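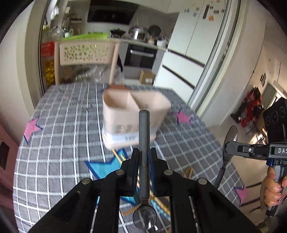

O problema começou com a garra da esquerda, na tarefa de arrumar talheres: a pega aguenta, mas a colher roda sobre o próprio eixo quando se inclina o punho. Abri o ticket 1018 com a ideia de que era o software de abertura e que as duas garras estavam a fechar com percursos diferentes. Afinal o percurso é igual nas duas. Com o cabo metido na vertical entre as almofadas azul-escuras e a concha para baixo, o contacto faz-se numa faixa muito estreita, e é aí que a colher escapa. A garra da direita, com DAS escrito no corpo, segurava a outra colher com a concha para cima, e com essa não registei queixas.

Categoria: Garras e pinças > Garras manuais > Resolvido com reservas

Configuração: par de garras manuais, câmara montada em cada uma, gravação pelo controlador Calex. Almofadas de origem nos dois lados.

O que foi testado:

Troca de almofadas entre as duas garras. A rotação continuou do lado esquerdo, portanto a almofada não é a causa principal.

Aperto dos parafusos do gatilho. Havia folga de 2 mm no curso, corrigida. Melhorou a repetibilidade do fecho, mas a colher continuou a rodar nos movimentos rápidos.

Almofadas Riller, mais macias. Em 57 pegas, a colher rodou em 16. Com as de origem não fiz a contagem completa e não vou pôr aqui um número de memória.

Almofadas Rowbotham, com ranhura ao centro. Boas no cabo da colher, más nos pauzinhos – entram na ranhura e ficam tortos. Para uma tarefa que mistura os dois, não serve.

Recalibração da câmara esquerda. O Dennis Mapplebeck desconfiava de um desvio entre a imagem e a abertura registada. Havia desvio, pequeno, e ficou corrigido. Não tem relação com a rotação.

Estado em 6 de fevereiro de 2020: ficam as Riller nas duas garras. Pegar no cabo mais perto da concha reduz bastante o efeito e passa a ser a instrução para quem grava. Falta experimentar as almofadas largas da Dulgate, que ainda não chegaram. Se não resolverem, reabro o ticket.

Comentários (3)

Fotis Stefanou: Tive o mesmo com garfos de cabo fino. Verifica se as almofadas estão paralelas com a garra fechada em vazio. As minhas tocavam primeiro na ponta.

Dennis Mapplebeck: Medi ontem, estão paralelas. O desvio da câmara voltou depois de uma queda, convém recalibrar antes de cada sessão.

rui_m: As Rowbotham existem sem ranhura? Só encontro o modelo do ticket.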